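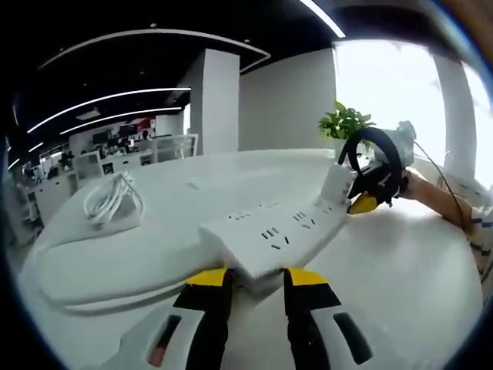
Power strips on a worktable: placement, cords and storage

Print this page | E-mail this page
Last updated: December

1. Before plugging anything in

Put the strip on the table before connecting it to the wall. A strip lying flat on a hard surface can be inspected from end to end, and the cord can be followed by hand over its full length. Look for flattened sections, nicks in the jacket and discoloration near the openings. A strip with any of these goes in the trash. Tape is not a repair.

Read the rating on the underside. Add up the wattage of everything that will run at the same time and keep the total under the printed figure. Phone and laptop chargers rarely cause trouble. A 60 watt charger is a small load, and 345 watts of mixed desk equipment is still modest. Heaters, kettles and irons belong on a wall outlet.

2. Position

Lay the strip diagonally on a round table. The corners of bulky adapters then point away from the seats, and the cord leaves toward the nearest outlet without a sharp bend. Keep potted plants at the far side of the table and water them somewhere else.

Large plug blocks go in the end position. In a middle position they cover the neighboring openings, and on strips with slanted multi-standard sockets they can cover more than one group. Push each plug in straight with one hand while the other holds the strip down – a strip that slides puts sideways force on the contacts.

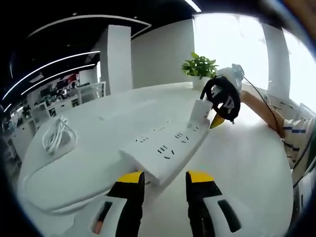 To remove a plug, hold the strip in the same way and pull on the plug body. Pulling on the cable loosens the conductors at the point where they enter the plug, and the damage is usually hidden by the molding.

3. Slack

Let spare cable lie in wide curves while in use. A tightly coiled cord under load holds heat. For strips used at meetings, 40 inches of free cord past the table edge is enough to reach a floor box. Fasten anything longer along a table leg.

4. Coiling and storage

- Unplug at the wall first, then at the strip.
- Coil in loose loops, letting the cable turn the way it wants to.
- Close the bundle with one strap. Linetti hook-and-loop straps hold well and can be trimmed. The Tikkanen ones are wider and suit thick cords.
- Label each cord near the plug. We use Mustum tags, size 19.
- Store strips flat, sockets down.

Pendville Workroom Notes

Print this page | E-mail this page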